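Zurnov Community Forum > Simulation and Testing > Faults and Safety

Thread: Hand keeps closing after stop command, kitchen counter task

hbotard_lab
Posted September 20, 2023

Hello all. I would like to ask for advice about a fault which we have since our last update. We run a pick and place task in simulation, kitchen counter, one arm with the multi-finger hand. The hand takes a small item from the counter and puts it into the cabinet.

In 32 of 338 runs the stop command was sent during the grasp. The arm stops as it should. The fingers do not. They continue to close for 4 more control steps and then they hold. In the log the stop is confirmed before the fingers finish.

In simulation nothing is broken, of course. But the same controller will go to the real hand in February, and I do not feel well with this. Did somebody see the same?

tundel
Is the hand on the same command channel as the arm? We had a very similar thing. The hand driver had its own small queue, and stop did not empty it. The arm was fine, the hand finished its old commands first.

If this is your case, it is not really a fault. It is a setting. Set the queue length to one and continue your work.

Edeltraud Ruchti
I do not agree with tundel that it is only a setting. If the log says "stopped" and a joint is still moving, this is a safety fault, also when the reason is a simple one. A person who reads the log will believe that the hand is safe to touch.

hbotard_lab, please do not change the queue before you save the logs of the bad runs. Later you will want to compare.

tundel
OK, the log message is wrong, I accept this. But I would not stop the whole project for 4 steps. It is a very short time.

Edeltraud Ruchti
Short for you, maybe. With a finger between, it is long enough.

holzer_m
One question to the first poster. What should the hand do after stop in your opinion? Open, hold, or go soft? For us this was the bigger discussion. If it opens, the item falls down. If it holds, it can hold a person too. We chose hold with low force, but I know teams which do it differently.

hbotard_lab
Thank you for the fast answers. The logs are saved now.

@tundel Yes, the hand has its own channel, and I found the queue. It was not in our old version, so I think it came with the update.

@holzer_m Our rule is hold the position at the moment of stop, no extra closing. Low force is a good idea, I will ask my colleagues.

I add a view from the task, so that you know which kind of object we speak about.

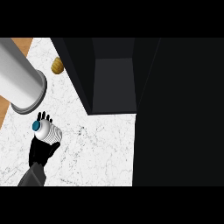
Counter task, top view: white ribbed item with the teal cap in the hand

The worst one is run 1198 (our run numbers do not start at one). There the fingers moved the most after the confirmed stop.

holzer_m
Thanks, this helps. With a ribbed surface I would also check the contact settings. In our simulation the fingertips were sometimes catching on small grooves, and the force values were jumping. It can look like closing in the log.

Edeltraud Ruchti
Possible, but then the commanded position would stay the same. hbotard_lab, can you plot commanded and measured position in one graph, for run 1198 only?

hbotard_lab
I made the plot. The commanded position also changes after the stop, so it is the queue and not the contact. I will write a report to the driver people and ask that stop is confirmed only when all joints are at rest. Until this is repaired we do not move to the real hand.

tundel
Fair enough. Please post the report number when you have it, then I will add our logs too.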